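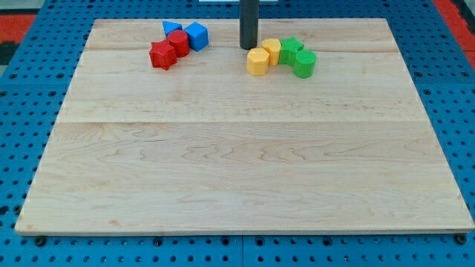
# Ticket 487: el brazo no termina de recoger las piezas por color

**Estado:** abierto, en observación
**Proyecto:** Likadik (tareas domésticas y de taller)
**Puesto:** mesa perforada azul, tablero de arce
**Software de control:** Brorkodon, rama de pruebas
**Prioridad:** media

## Problema

La tarea consiste en agrupar ocho piezas de plástico sobre el tablero empujándolas con la varilla. El texto de la orden es «junta cada color con su pareja y deja libre la parte de delante». El brazo hace bien los empujes largos y falla en los últimos centímetros. Se queda con dos grupos de cuatro, azul con rojo a un lado y amarillo con verde al otro, y da la tarea por terminada.

Según el criterio de aceptación, azul y rojo tendrían que quedar separados entre sí, y lo mismo amarillo y verde. El sistema devuelve `COMPLETADO` sin aviso ni código de error.

Abro el ticket porque en septiembre hay que contestar a Otard si esto se puede pasar a su banco de montaje. Allí lo que hay que apartar son tornillos, arandelas y casquillos al final del turno. También han preguntado por la versión de casa: recoger la mesa del comedor, los juguetes o el cajón de los cubiertos.

## Cómo reproducirlo

1. Colocar las ocho piezas repartidas por el tablero, sin que se toquen.
2. Lanzar la orden desde Brorkodon con los valores por defecto.
3. Esperar a que el brazo pare. No intervenir aunque se quede quieto un rato entre empujes.
4. Anotar qué piezas comparten grupo y lo que dice el registro.

En la primera tanda salieron 30 intentos. En 11 el resultado final fue el descrito arriba. El resto terminó bien o se paró por tiempo, que es otro fallo y tiene su propio ticket.

## Registro

**09:10.** Reinicio completo del controlador. Mismo resultado al segundo intento.

**09:40.** Comprobada la sujeción del tablero. No se mueve al empujarlo con la mano. Descartado como causa.

**10:15.** Revisada la calibración entre cámara y mesa. El error está dentro de tolerancia en las cuatro esquinas y en el centro. No se toca nada.

**10:50.** Prueba con solo cubo y cilindro. Los separa sin problema. Añadida una estrella, empieza a dudar: se acerca, retrocede, vuelve a acercarse por el mismo lado. Con las puntas de la estrella el contacto es difícil de prever y la pieza gira en vez de avanzar. El planificador supone una traslación recta y luego se encuentra la pieza en otra orientación.

**11:30.** Prueba con los dos prismas amarillos de muchas caras. Cuando uno tapa en parte al otro, el detector los devuelve unas veces como dos objetos y otras como uno solo, más ancho. Si los ve como uno, da por hecho que ya están juntos y pasa a lo siguiente.

**12:05.** Subido el umbral de separación de la segmentación. Mejoran los amarillos y empeora el cubo azul, que según el ángulo sale partido en dos. Deshecho el cambio.

**13:20.** Revisado el código que decide el final de la tarea. La condición calcula la distancia media entre piezas del mismo color, pero no comprueba la distancia con las de color distinto. Por eso da por bueno un grupo de cuatro con dos colores. Esta parte es un error nuestro y tiene arreglo sencillo.

**13:55.** Añadida la comprobación entre colores con un margen mínimo. El brazo deja de dar la tarea por terminada antes de tiempo, pero ahora entra en bucle: intenta meter la varilla entre dos piezas que se tocan, no cabe, empuja las dos a la vez y vuelve a empezar.

**14:30.** Limitados a 2 los reintentos por pareja. Pasado el límite, devuelve `REVISAR` y el nombre de los colores afectados. Ya no miente en el resultado, aunque sigue sin resolver el caso.

## Diagnóstico

Son tres cosas distintas que aparecían como una:

- condición de fin incompleta (corregida en la rama);
- detección inestable cuando una pieza tapa a otra (pendiente);
- separación de piezas en contacto con una herramienta que solo empuja (sin solución con la varilla actual).

Para la tercera se propone probar un empuje tangencial, desde fuera del grupo, que haga rotar la pieza exterior hasta soltarla. El módulo Tiêu ya tiene algo parecido para objetos planos. Habría que adaptarlo a piezas con altura, que pueden volcar.

## Respuesta provisional para Otard

Con piezas separadas, fondo uniforme y luz estable, el sistema despeja una zona y agrupa de forma aceptable. Se puede usar en un banco preparado, con una persona que revise los avisos `REVISAR`.

Con piezas amontonadas, no. Un puñado de arandelas es peor caso que el nuestro: son más finas, se montan unas sobre otras y brillan. No hemos probado con metal y no conviene prometer plazos.

Para casa, tampoco. A mano, esta misma tarea se hace en unos segundos y nadie tiene que atornillar antes nada a una mesa. Una mesa de comedor tiene mantel, vasos y cosas que se rompen si se empujan. Recomiendo decirlo así en la respuesta y no enseñar solo los intentos buenos.

## Pendiente

- [x] Corregir la condición de fin
- [x] Límite de reintentos y estado `REVISAR`
- [ ] Repetir la tanda de 30 con la rama corregida
- [ ] Probar el empuje tangencial de Tiêu con la estrella verde y el cilindro verde
- [ ] Segunda vista lateral para los prismas amarillos
- [ ] Pedir a Otard una bolsa de piezas reales, sin limpiar

El ticket sigue abierto hasta tener la tanda repetida. Si alguien cambia el tablero o la altura de la varilla entre medias, que lo anote en el registro con la hora.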